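Every Tape They Ever Made: Listening to Fesska's Hurkham Years
Print this page | E-mail this to a friend

Student project report by Kha Cù 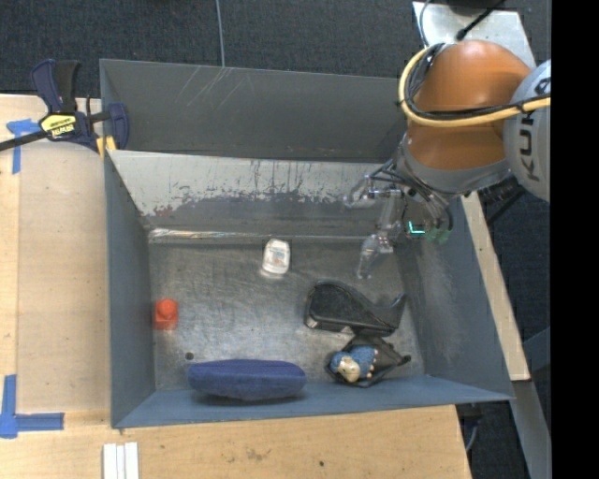 The big blue-grey bin, with the orange-brown arm reaching in.

I'd never heard of Fesska until January, when Zsófia Szekeres played me eleven minutes of them in her kitchen and I forgot to drink my tea. They were a four-piece who played long, wandering improvised rock, mostly in Hurkham, mostly to the same people every week. They made one studio album, Nurkora, and it's fine, but everyone who loves them will tell you to leave it alone and go for the live tapes. So that's what I did for my project (sorry to my flatmates).

There are 130 tapes known to collectors and I got through 90 of them. My question was a simple one: how did "Khúc" grow from a tidy little song into the monster it became? On the early tapes it's a proper tune with verses, a chorus and a short guitar break, and then everybody goes to the bar. By the last winter it could fill a whole side of a cassette!

I started by timing every version, which was a bit of a mistake. Length tells you very little. Some of the longest ones are just the band hunting for the way out, and one spends ages on a single chord while somebody fixes a bass amp. Thắng Đoàn, who was marking my draft, wrote "so what?" next to my lovely chart, and he had a point. I took it out and began again with a notebook, writing down who moved first whenever the music changed direction.

It was nearly always the drummer. I'd expected the guitar, because that's what the fans talk about, but if you listen on headphones you can hear the drums drop to half speed a few bars before anyone else does anything. Clémence Cordier (second-year percussion, much better ears than mine) checked a batch of them without seeing my notes and agreed with me on most, though we're still arguing over the one with the false ending.

My favourite is the late version with the organ solo. The first part is shaky and the singer comes in early, then the whole thing lifts off and stays up. Đạt Tô prefers the spring one, which is cleaner. He's wrong, but his copy does sound better than mine.

If I carried on I'd want the forty tapes I haven't heard, and a decent cassette deck. Mine chewed up two copies in the final week, and I still owe Zsófia a replacement for one of them.

Print this page | E-mail this to a friend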